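Lanirbridge Pantry Share: where we're up to, December 2018

Hi Benedicta, and hi to everyone at Koskela who reads these. You asked for the short version this time, so I'll try (no promises!). The container part of the grant is the bit I'm most excited about, so I'm starting there and leaving the van for further down.

We've settled on the clear box with the clip lid. It's a rounded rectangle, see-through all over, with a pale yellow rim and a little tab on either side, and I love that you can tell what's in it without opening anything.

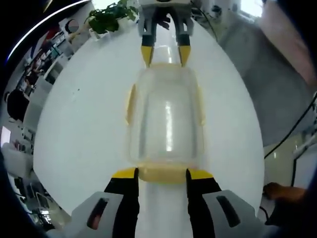
Words by Pádraig Ó Dálaigh
Pantry Share coordinator, Lanirbridge

So, the numbers. We've bought 339 boxes out of your money and 38 households have signed up to the swap, mostly from the Drincombe end of town, which surprised me a bit as we did nearly all our letterboxing on the other side. Families take home full boxes of rice, lentils, oats or whatever we've got plenty of, and bring the empties back on their next visit. I'd budgeted for a fair few never coming home again, but so far only 9 have gone missing and I reckon a couple of those are in the back of my own car.

We did look at coloured tubs, and the Nudport ones were cheaper. The trouble was the labels. Every time one peeled off, someone had to open the tub to see if it was flour or milk powder (and then argue about it).

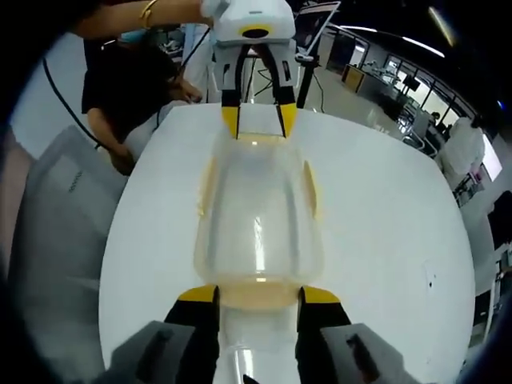

Washing up is the slow part. The lid seams hold on to bits of oat like you wouldn't believe, so we've added a soak before the main wash and bought some soft brushes out of the sundries line. I've kept the receipts and they're in the folder with the rest.

Labels have gone to the short end of the box now, so you can read them when the boxes are packed in side by side. It took us 4 goes to find a sticker that comes off in warm water without leaving a gummy patch!

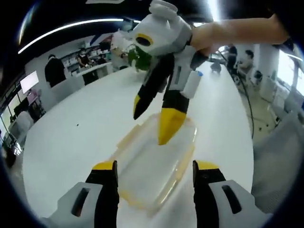 The van is still at the mechanic's. I'll send his quote through as soon as he gives me one, and in the meantime we're doing pick-ups in our own cars, so please expect a petrol claim. I'd also like to move what's left in the printing line over to shelving if you're happy with that. Just let me know either way and I'll redo the budget page.

Thanks heaps,
Pádraig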